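Collecting Demonstrations for a Learned Policy
Course handout, Unit 4: Data from hand-held grippers
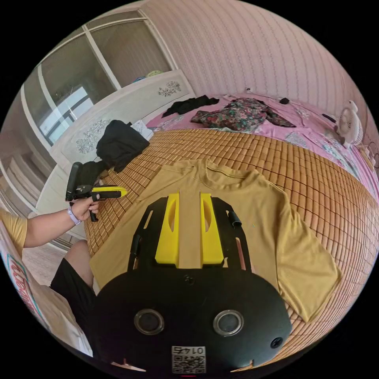

Figure 4.1. A shirt laid flat on a bed, with two hand-held grippers, seen from the camera on one of them.

In Unit 3 we treated the training set as given. In this unit you make one. Each project group will record people handling clothes at home with a pair of hand-held grippers, and the recordings will be used to train the folding policy in Unit 6.

1. What counts as one example

An example (also called a demonstration or an episode) is one complete attempt at a task, from the first movement toward the garment to the moment both grippers are clear of it. It consists of the video from each gripper, the path of each gripper through space, and the opening of the fingers over time. The path is worked out from the video afterward. If the view is blurred or blocked for long stretches, the path cannot be recovered and the episode is dropped.

Keep the task the same within a session. "Fold the T-shirt in half, then in thirds" is a task. "Tidy the bed" is several tasks and will be hard to label.

2. Why we record in homes

The first course data set, Gistham, was recorded on a lab bench: 300 episodes, one table, plain background. Policies trained on it did well on that table and poorly anywhere else. The second set, Plollivum, had 651 episodes from 22 homes, and the same model trained on it could at least find and grasp a shirt in a room it had not seen.

Look at the surroundings in Figure 4.1. The shirt is on a woven bamboo mat with a grid of small tiles. Farther back there is a floral sheet with other clothes on it, and the wall is striped. The policy has to learn which of these patterns matter for the task and which do not. Leave the room as you find it, apart from clearing enough space to work.

The mustard-yellow shirt is also close in color to the gripper fingers and to the sleeve of the person working. Cases like this belong in the set. Tag them "similar color" in the log so that we can test on them separately.

3. Before recording

Calibrate both grippers in the room where you will work. Write the number on each gripper's sticker in the session log, along with which hand holds it. Swapped left and right files were the most common error last year — they are slow to find later.

Open and close the fingers fully three times at the start of the first file. The processing script uses this to set the range.

4. During recording

Move at the speed you would use to fold a shirt with some care. Grasp one layer of cloth or two on purpose, and do it the same way each time within a session. If you drop a corner, pick it up and carry on. Recoveries are useful and should be kept, but tag them.

Vary the starting position of the garment between episodes. Rotate it, shift it, or leave a sleeve tucked under.

5. What to hand in

Each group hands in 100 usable episodes, from more than one room. Upload them to the Zoltix folder with the session log. Groups using the older Xavier log template should add the tag column by hand.

Reading for next time: the notes on action chunking, sections 1 and 2.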